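Search the notebook Go All entries

Flirnbridge bench notebook
February 19, 2020

Kettle on at the usual time, and then I sat down properly with the tabletop, because I had promised Mirjana an answer about the marble before she orders anything else from Chaiyaporn. Tsz-kin had left me a very kind note saying the sheet of props was "mostly sorted", so I took that as permission to be fussy about the bits that aren't (sorry, Tsz-kin, you know I would have done it anyway). 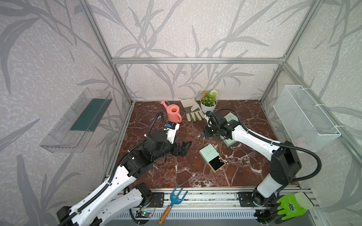
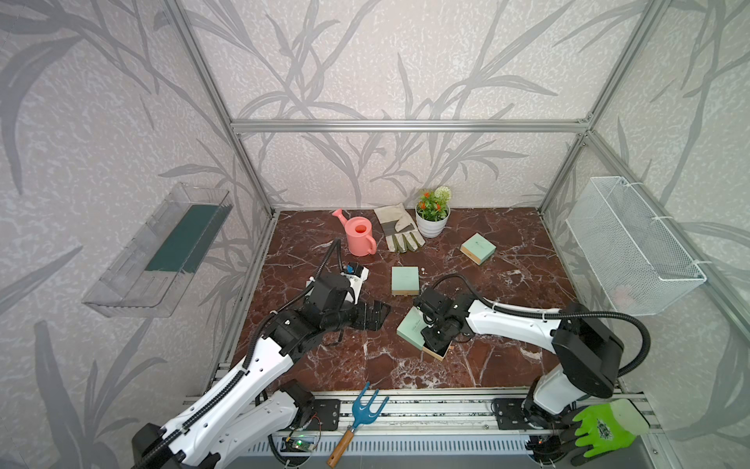 Reddish-brown marble with the grey leaf-print walls, both views.

I do like the two together, more than I thought I would when Libor first held the paper up against the old top. I had been afraid the veins and the leaves would fight each other, and they don't seem to. The grey is quiet enough to sit behind the stone, and the white in the veins picks up the pale ground of the paper rather nicely. Pak-hei still says it looks like his aunt's bathroom. Noted, with affection.

Things about the props, in no order at all.

The coral-pink watering can is the cheerful one and I want to keep it for the whole Sestia set. It stands near the back with the potted plant and the gloves between, and it gives a bit of a gardening corner without our having to buy a trowel and a sack of compost. The plant is artificial, of course, all that red-orange and the one white pompom flower, and I dusted it this morning with the soft paintbrush from the second drawer. Please put the brush back there and not in the mug!

The gloves (beige, grey leather on the palms) are the ones I keep going back and forth on. They are so close to the plant that they get a little lost, and I think they would do better forward and to the left. Chak-lun thinks they should go altogether. We shall have that out over lunch.

The mint-green jewelry box is my favourite, as everyone here is tired of hearing. With the lid back and the black velvet showing, the tiny sparkly pieces stand out far better than they did on the cream lining of the old box. I'd like the pieces listed before anyone tidies them away, as Truketti will want the same ones back in when we repeat the set. Mirjana has the little envelopes.

On the wall shelf: clear plastic, left side, dark green card or board lying in it. I am happy with it there. If it starts to sag we have 8 spare sticky pads in the tin, and the shelf only wants 2.

Cost of the wallpaper came to 46 for the roll, and the whole refit stands at 158 so far, paste and blades included, so there is room left for a second plant if Mirjana can find one that isn't plastic-looking. She has an eye for these things and I haven't.

To do:
- answer Mirjana about the marble (yes, keep it)
- try the gloves forward
- list the jewelry pieces, copy to Libor
- ask Tsz-kin where the lid of the prop crate has got to
- wipe the top with the barely damp cloth, then the dry one. The polish shows every fingerprint, mine included.

Pak-hei has just come in with buns, so I'll stop there and do the list this afternoon.

Contact the Flirnbridge workshop | © 2020 Flirnbridge | Back to top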